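Workplace safety inspection - hand-held gripper stations
Site: Ovdale, Tostaddale building, upper floor
Date: 4 Nov 2020
Inspected by: Busisiwe Botha
Walked through with: Themba Makhubela (shift lead), Brayan Cabrera (table work)
Last full inspection: July

Background
Staff who used to pack and pour by hand now do a good part of their shift holding the grippers, so the arms downstairs can be taught the same jobs. The old checklist was written for the packing line and does not cover this work. Items marked N are new.

1. Floor and walkways
Walkways clear to full width - OK
Mats flat, no curled corners - OK
Spill kit within reach of pouring tables - NOT OK
Comment: Kit is still by the old line, 16 metres off. Move it. Themba to do this before the next shift.

2. Tables
Tables steady, no rocking - OK
Edges free of splinters - OK
Only items for the task within arm's reach - see comment
Comment: Pouring is done on the same table as the dishes of dry beans. Beans on the floor are a slip risk, the same as water. Brayan would like the dishes moved back before any pour and I agree.

3. Grippers (N)
Screws on fingers tight - OK
Pads seated, no tears - OK
Markers on fingers clean and flat - OK
Fingers open fully when released - OK, one stiff
Weight checked against lifting guide - OK
Comment: The stiff one is tagged and off the floor. Kagiso Sibiya has it. People had been working around it for a while and did not report it, as they were not sure who to tell. Faults go to Kagiso.

4. Pouring tasks (N)
Bottle held upright before pour starts - OK
Cap off and put aside before gripping - OK
Cool liquids only - OK, by asking staff
No power boards under or beside the pour - OK 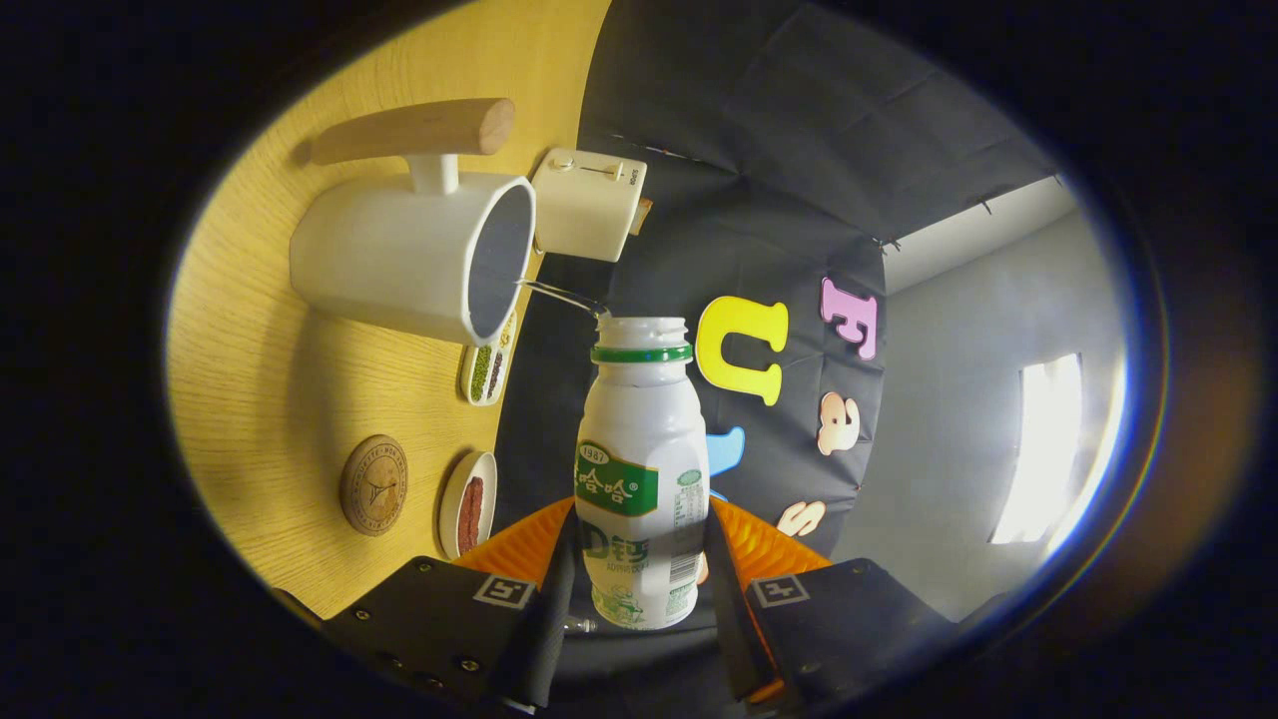 Item 4. Pour into an open drink bottle held in the gripper.

Comment: The narrow bottle mouth makes this a slow job and it should stay slow. Two people told me they hurry it near the end of the shift to make the count. The count came over from the packing line and was never looked at again. Mayuree Thongsuk is reviewing it with the Purkent people. Until then, a spilled pour is wiped up and the next one starts when the table is dry - no marks against anyone.

5. Hands, wrists and shoulders (N)
Wrist rests available - OK
Task change at least every 60 minutes - NOT OK
Left-handed set-up available - NOT OK
Comment: The packing line rotated by itself as orders changed. This work does not, and some staff stay on one task until lunch. Sore thumbs are the most common complaint, then the shoulder on the holding side. Post a rotation sheet at each table. The second left-handed set-up has been ordered through Zwane.

6. Training and changes to duties (N)
Gripper induction signed by all staff on roster - OK
Induction given in a language the person reads easily - partly
Staff told what the recordings are used for - partly
Comment: Most could tell me what the recordings were for. A few thought they were being timed or marked. Themba will go over it at the start of shift and leave time for questions. People also asked about hours once the arms are running. That is outside this form - passed to Mayuree.

7. Light and noise
Window glare at tables - OK with blinds half down
Noise - OK, much quieter than the old line

Actions open: 1, 2, 3 (stiff gripper), 5, 6
Copy to: M. Thongsuk, K. Sibiya, staff board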